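Section 4: Covering and Marking Out the Work Table

Read this section before you unpack any kitchenware. A covered and marked table protects the top from scratches and gives every piece a place while you sort, match and wrap. The instructions apply to the Furnier folding table and to any flat table of similar size.

What you need

Brown paper on a roll, 1000 mm wide
Blue masking tape
A tape measure and a soft pencil
Scissors or a utility knife
A dry cloth

4.1 Covering the table

1. Clear the table and wipe it with the dry cloth. Crumbs and grit under the paper will show up as lumps, and a glass lid set down on a lump can rock.

2. Roll the paper out along the length of the table, smooth side up. Leave enough at each end to fold under.

3. Fold the ends under and tape them to the underside. Pull the paper snug but do not stretch it.

4. If one width does not cover the table, lay a second strip beside it with a small overlap. Tape the overlap along its full length.

5. Run your palm over the surface from the center outward. Lift and re-lay any part that stays wrinkled.

Caution: Do not cut paper on the table with the utility knife. Cut it on the floor over cardboard, or use scissors.

4.2 Laying the tape grid

1. Mark the middle of the two long sides with the pencil.

2. Run one strip of blue tape between the two marks, from the far edge to the near edge. All other lines are set out from this one.

3. Add lines to the left and right of it. A spacing of 38 cm suits most lids, mugs and small bowls. Go wider for serving dishes.

4. Run the cross lines from side to side.

5. Press the tape down where strips cross. Loose corners catch on sleeves and on the feet of trivets.

Note: The lines do not have to be perfectly straight. A cell that is a little narrower at one end works as well as a square one, and pulling tape up to correct it usually takes the face of the paper with it.

4.3 Setting out lids and cups

Work from one box at a time. Keep the box on a chair or on the floor so that it does not take up cells.

1. Take out the lids first. Set ceramic lids flat, knob up.

2. Set mugs upright with the opening facing you or facing up, so the inside can be checked without lifting. Turn the handle toward the outside of the cell.

3. Bring glass lids to the table last, and put each one in a cell of its own.

4. Leave space between pieces. Enamel chips when it is knocked against ceramic, and the chip is almost always at the rim.
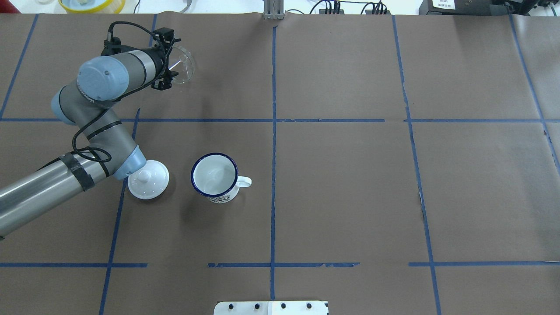

Glass, Ceramic and Enamel

The three materials are checked differently. A clear glass lid is best checked on edge, tilted toward a window or lamp until the light runs across it. Scratches and small cracks stand out at that angle and are easy to miss when the lid is lying flat.

A white ceramic lid can stay where it is on the paper. Look around the base of the knob for hairlines, then feel along the outer rim with a fingertip.

On an enamel mug, check the rim first, then the inside. A dark navy rim hides small chips well, so go around it slowly. Speckled enamel, such as a black-and-white pattern near the base, can hide them too. Tilt the mug and look for spots that are dull or rough.

Caution: Set aside any glass lid with a crack, however short. Do not wrap it with sound pieces.

4.4 Recording matches

1. Pencil the box number on the paper at the corner of the cell.

2. When a lid has been matched to its pot or jar, draw a short line under the number.

3. Lids with no match go in the Prolwood crate at the end of the day. Mark the crate "loose lids" and keep it open until the last box is done.

4.5 Replacing the cover

Change the paper when it tears, or when the pencil marks can no longer be read. With daily use one cover lasts around 2 weeks. Peel the tape back slowly and low to the surface — pulling straight up can lift varnish on older tables. If adhesive stays behind, wipe it off with warm soapy water and let the table dry before covering it again.

Set-up steps checked by Treasa Ó Dálaigh. Tape spacing revised in November by Rasmus Vaher. For wrapping and boxing, go to Section 5.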